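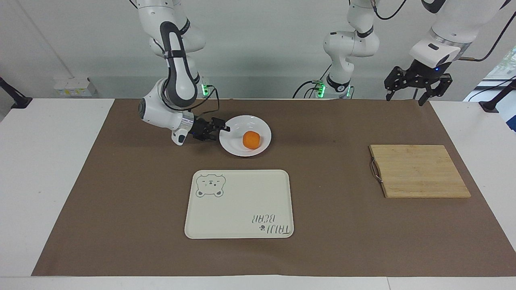
Right gripper at the rim of the plate, bear tray in front

Welgate robot club: plate and orange task

lkereama
25/04/2021
Our club is doing table setting this term and I'm loving it! The plate with the orange on it has to end up on the tray. We managed 56 tries out of 70 with Bastien's code.

ovotmont
Brilliant! Do you grip the rim, or go underneath?

lkereama
Rim, from the left side.

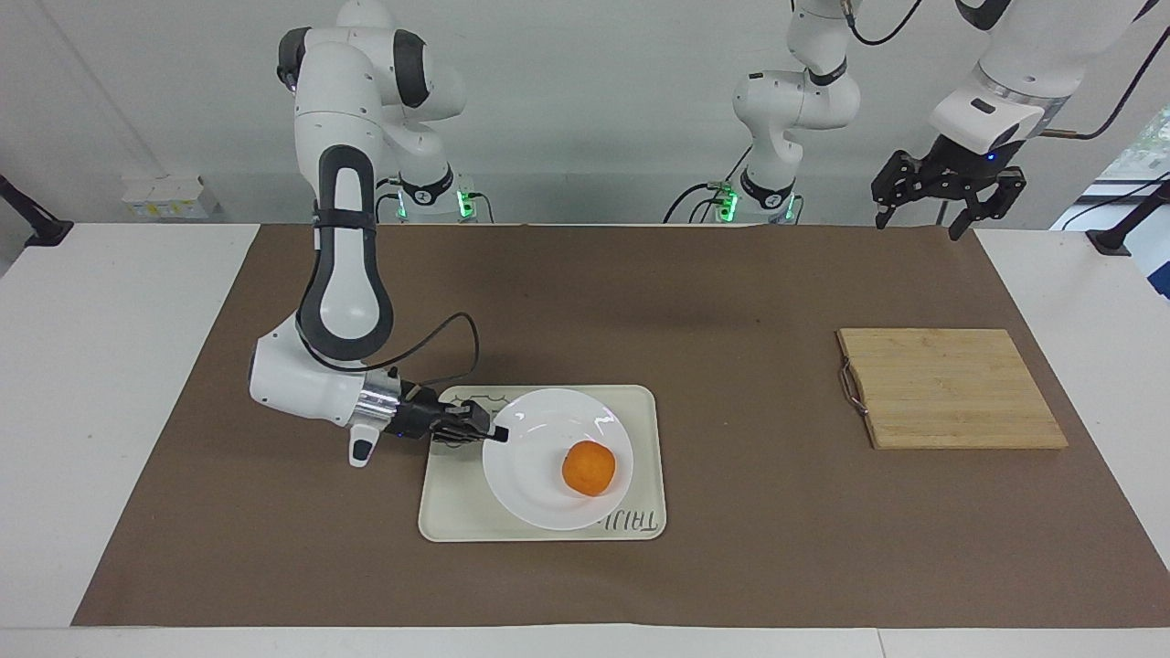
Re: rim or underneath?

bfleury
I'd still slow the arm down. An orange rolls, and 14 misses is a lot.

lkereama
Disagree, Bastien! Slower just means fewer goes each session. I'd rather fix the approach angle first.

ovotmont
With Bastien on this one, sorry. Try 5 slow runs and post how you get on?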